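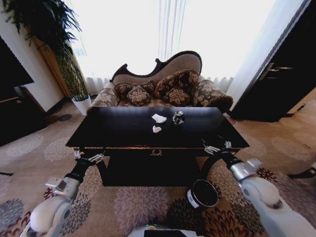 Carved sofa and black coffee table with gold trim.

Open day at the Gronine upholstery works

The Gronine works opens its doors to the public twice a year, once in May and once in the fall. I missed the spring one, so I drove over on Sunday, October 19, 2025, got there a little before ten and found the parking lot already half full. Entry is free, but you have to sign in at the gate and leave large bags in the office.

Gronine makes and repairs upholstered furniture, mostly sofas and armchairs in older styles. The company started in a single shed behind the present building, and the shed is still in use for storing timber. Tours leave from the loading dock every half hour. Mine was led by Lucyna Kubiak, who runs the cutting room. She speaks quietly, and with a group that size it paid to stand near the front.

The tour starts in the frame shop. Frames for the plain models come in from a supplier, and the carved ones are finished on site. A top rail with scrollwork goes through a machine for the rough shape and then to a bench, where a carver cleans up the curves with gouges. Fouad Fahmy was working on a crest rail while we watched. Somebody asked how long one takes and he said it depends on the wood and on the pattern. An asymmetric top is slower, he told us, as he can't flip the template over and use it for the other side.

From there we went to springing. This was the part I had come for. I have an old sofa at home with a sagging seat, and I wanted to see how the webbing is done. Jute webbing is stretched over the seat rails with a wooden strainer and tacked down, first front to back and then woven through from side to side. The coil springs are sewn to the webbing with heavy twine and then tied to each other across the top. Ebere Okoro let a few of us try a knot. Mine came loose when she pushed on the spring, and she made me do it over.

The cutting room is upstairs. There were 200 bolts of fabric on the racks according to the sign by the door, with another store for leather that we did not get into. Large floral patterns are the hardest to lay out. The motif has to sit in the middle of each cushion and carry on down the front of the seat without a jump, and that wastes a lot of cloth. Kubiak said a big repeat can need several extra yards on a three-seater. She marks everything in chalk and cuts the backs first.

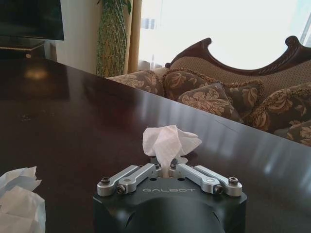

Lunch was in the yard. The Hutine bakery had a stand with meat pies and a lentil soup, both fine, and coffee was free from an urn in the office. The line was long at noon and short by one, so go late if you can wait.

In the afternoon there were two talks. Houda Chraibi spoke about caring for old fabric, and I took more notes in her half hour than in the rest of the day. Vacuum with a soft brush on low power. Keep the sofa out of direct sun, or turn the cushions often. Blot spills with a plain white cloth and work from the outside of the stain inward. She does not like spray cleaners on anything with dye in it, and she suggested testing even water on the underside of an arm first. On wood frames she uses a little wax twice a year and no oil.

The second talk, by Unathi Mofokeng, was on buying secondhand. Lift one front corner of the sofa and see whether the other front leg comes up with it. If it stays down for long, the frame has gone soft. Press along the inside of the arms for loose joints. He put the price of a full rebuild on a carved three-seater at $2,000, before fabric, and several people near me stopped writing at that point. A seat alone, with new webbing and the old springs put back, was $700.

The shop sells remnants on open days. I bought a length of brown cloth for a footstool and a webbing strainer. The tack hammers were gone by the time I got there.

A few practical notes. The stairs to the cutting room are steep and there is no elevator. The frame shop is dusty, so wear shoes you don't mind cleaning. Children are allowed everywhere except the springing benches. The 2 p.m. tour was the smallest of the day, and the office says the same usually goes for the May date. Parking is at the back, off the side road, and the front gate stays shut.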